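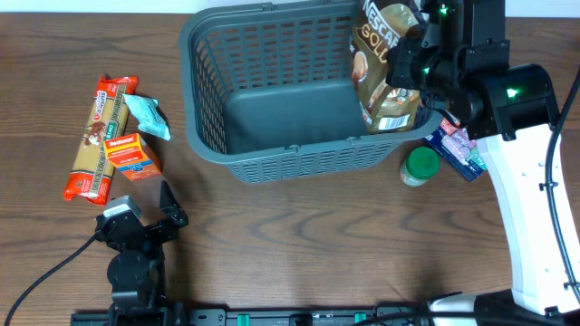 Gray basket on the table

From: Katia Pace
Date: 11 September 2024
Subject: Re: Custgate reruns, episode numbering

Leszek Wysocka wrote:
> The guide lists the Marciniak interview as season 2, episode 21.
> My tape has it as 43. Which one goes in the index?

Both are right. The talk show's 43 is the production number, read from the slate. The guide uses broadcast order, and the network held several tapings until November. Index by broadcast order and put the production number in the notes field.

Two corrections to the current file:

Line 884 credits Skye Drummond as host. She was guest host for that week only. Use the guest host code.

The Grutholm stand-up special is a separate program – please take it out of the season count.
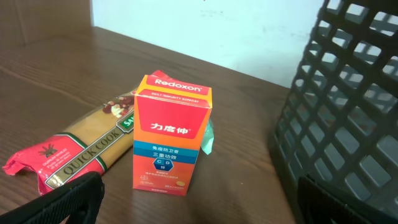 Redoxon carton and dried pasta

Zbigniew has the closing credits for the later tapes. I have not checked them against the file yet, so leave the writer fields blank for now.

Katia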